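Rerkus Curtain Track: Fitting and Setup Guide
By Hilde Maes
Updated January
1,436 views | 11 comments | 20 shares

Section 3. Hanging and adjusting the curtain

Read this section after the track is fixed to the wall or ceiling. If the brackets are not yet up, go back to Section 2. The steps are the same for the single track and the double track, except where a note says otherwise.

Before you start

You need a stepladder, a tape measure, a small flat screwdriver, the bag of gliders and the two end stops. Have a second person ready if the curtain is lined or is wider than the window by more than half. Heavy fabric pulls on the gliders unevenly when one person hangs it alone.

Caution: Do not stand on a chair or a windowsill to reach the track. Do not lean across the track while hanging fabric.

3.1 Loading the gliders

1. Remove the end stop on the side nearest the window handle. Turn the screw to the left until the stop slides out. It does not need to be unscrewed all the way.

2. Feed the gliders into the channel with the eye facing down. Use one for each hook on the curtain, plus one spare.

3. Push the gliders along by hand to the far end and back. They should move without catching. If one sticks at a joint, the two track pieces are out of line. Loosen the joint plate, press the pieces flat and tighten again.

4. Put the end stop back, but leave it loose for now.

Note: Do not oil the channel. Oil collects dust and will mark the top of the curtain. A dry silicone spray is fine.

3.2 Setting the hooks

1. Lay the curtain face down on a clean floor or bed.

2. Pull the heading cords until the curtain is the width you measured in Section 1. Tie the cords in a bow. Do not cut them, or you will not be able to open the curtain flat for washing.

3. Place a hook in the first pocket at each end, then one in every fourth pocket between.

4. Use the top row of pockets if the curtain should hang below the track. Use the bottom row if it should cover the track.

3.3 Hanging

1. Fold the curtain over your shoulder so that the weight is not on the hooks.

2. Start at the outside edge. Fix the first hook to the eye on the end stop, then work toward the middle.

3. When all the hooks are in, slide the end stop to its final position and tighten the screw. Finger tight plus a quarter turn is enough.

4. Draw the curtain fully closed and step back. Check that the pattern is level from one side to the other. A large print shows a sloping track much more clearly than plain fabric does.

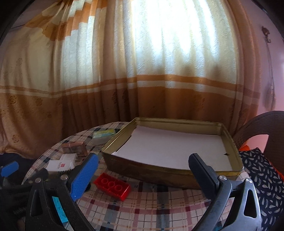
Patterned curtain behind a table, with light coming through the center.

3.4 Checking the light

Check the curtain in daylight before you hem it. Unlined fabric lets through more light than most people expect from the sample, and the color can look different with the sun behind it. If too much light comes through, there are two choices:

- Add the Lisau clip-in lining. It uses the same hooks and needs no sewing.
- Fit the second channel and hang a separate blackout panel. See Section 5.

Lining adds weight. Check the load table in Section 1 before adding it to a track longer than two brackets can hold.

3.5 Setting the folds

1. Open the curtain fully and arrange the folds by hand from top to bottom.

2. Tie the curtain loosely with strips of soft cloth near the top, in the middle and near the hem.

3. Leave it tied for two nights. Linen may need longer.

4. Untie and measure the drop. Mark the hem only now, as most fabrics lengthen a little once hung.

Caution: Keep loose cords out of reach of children. Wind any extra cord around the cleat supplied and fix the cleat high on the wall. Do not place a crib or bed under a corded curtain.

3.6 If something is wrong

Curtain drifts open: the track is not level. Check both ends with a spirit level and adjust the bracket screws.

Gap in the middle: move the two center gliders to the overlap arm. On older De Haan tracks the arm is sold separately.

Hooks pop out: the heading is pulled too tight. Let out the cords and spread the folds again.

Continue to Section 4, Care and washing.

2,367 people found this guide helpful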